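Laundry corner, May — pictures and notes

Posted by Senyo Ansah

Quick page this month, typing it on my lunch break. A few people asked about the laundry setup after the last gallery so, laundry. Floors, baskets, the frame with the wheel on it. Not many pictures, lots of notes, sorry if it jumps around. I'll fix the typos later (I won't).

Background for anybody new. The old Korska shelving went out in the spring, all of it, and the plan for this side of the Prutetmont place was dead simple: pale floor, pale wall, nothing on the ground that can't be lifted or rolled. Dust gets everywhere once things sit still. Budget was 200 dollars for the whole corner, came in under if you don't count the paint. I don't count the paint.

The basket question. I get this one every single time. Tall hamper or low basket? Low. Always low, wide open, so you see what's in there before it turns into a problem. Tall ones eat socks. Had a Dankwa hamper for years, nice looking thing, lid and everything, and the stuff at the bottom never once came out on the right day.

Second thing is holes. Get one with holes. Solid sides on a plastic basket and whatever's slightly damp smells by Wednesday. Easy to rinse too — hose, shake, done.

Pictures, then more on sorting. 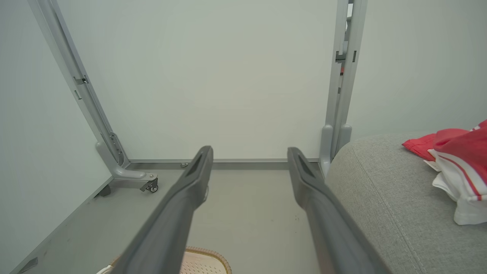 Gray metal frame against the pale wall, slots in the uprights, little black caster down at floor level. Rail runs along the bottom of the wall. A few dark specks on the floor.
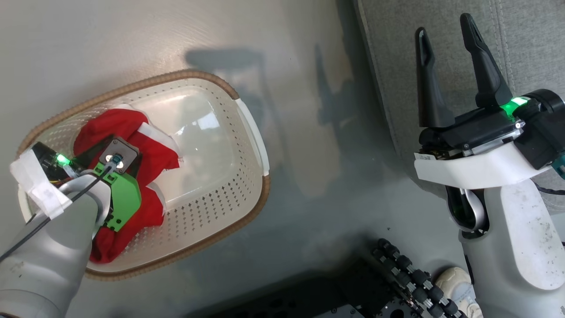 White basket, diamond holes, brown woven rim. One red cloth in it, all crumpled up to one side.

Reds. I do reds seperately and I'm not going to argue about it any more. Somebody wrote in saying modern detergent fixes that. Maybe theirs does. I lost 2 good white pillowcases to a kitchen towel and that was that, one color per basket, even if it means a basket goes to the machine half full. Cold wash, short cycle, out on the line before dinner if the weather's any good.

Order I go in, since it got asked:

Whites and sheets first thing, before coffee if I can manage it. Machine's free, sun's on the line by ten.
Dark stuff after lunch.
Reds and anything I don't trust go last. If there's only one thing, it waits in its basket till it has company, or till I run out of patience.
Towels get their own day. They take forever.

Folding happens right away or it doesn't happen at all. Set a timer, 40 minutes, radio on, whatever's left when it beeps goes back in the basket and gets folded standing up in front of the news. My sister does hers straight off the line into the basket, already folded, and yes hers look better. She also irons pillowcases. Different people.

Floors. Dry mop first, then damp, then leave it alone. Light floors show every crumb, I knew that going in, and I still prefer it to the old brown tile where you couldn't tell what was dirt and what was tile. Specks come up fine with a damp rag if you get them the same day. Leave them a week and you're scrubbing. For the edge under the bottom rail of anything I use an old paintbrush, the 2 inch kind, gets right in there.

Wheels. Hair and thread wind round casters like you wouldn't believe. Small scissors, snip along the axle, pull with tweezers. Do it when you do the lint trap and you'll remember both. No oil — tried it, made a gray paste.

Labels next. Want something on the baskets so guests stop dropping jeans in with the towels. Sollico clip-on tags were suggested but I haven't found them in a shop yet, only online, and shipping costs more than the tags do. Might just use string and cardboard. If anybody has tags that survive getting rinsed, write and tell me.

Next gallery is the linen closet, if I get the door rehung by then. Hinges are on order. Comments are open again, the spam thing is sorted out I think. Gotta run, the dryer's buzzing.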